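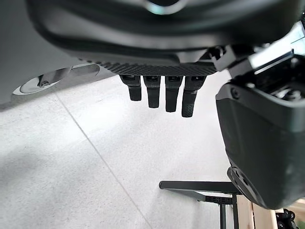
Gray floor tile, with small speckles.

Kwok-wai Yu bought his first Dreltmont plate for the sailboat on it. He now owns 40, most of them salad size, and keeps them on open shelves in the kitchen.

Dreltmont sold its picture plates through department stores in the 1980s. The fruit series came in 5 patterns, and grapes are the easiest to find. 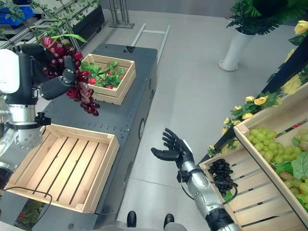
Dark red grapes with a green leaf.

Prices are still modest. A salad plate in good shape goes for $40 at the Prorkden flea market, and a large platter can reach $80. Plates with worn gold rims sell for less – sometimes a lot less. 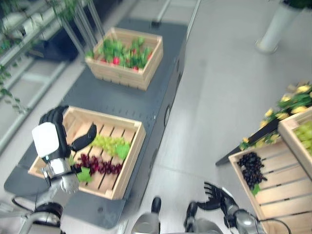 Grapes, pale green and dark red, in a slatted crate.

Fung-ping Choi, a dealer in Prorkden, checks the back first. Early pieces have a green mark with 2 stars. Later ones were made under the Chou name and have a plain black stamp. She runs a fingertip along the rim to feel for chips, then holds the plate up to a lamp to look for hairline cracks.
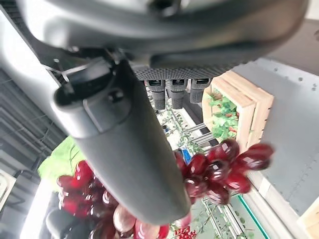
Washing and Storing

Wash by hand in warm water with mild soap. Put a paper towel or felt circle between stacked plates.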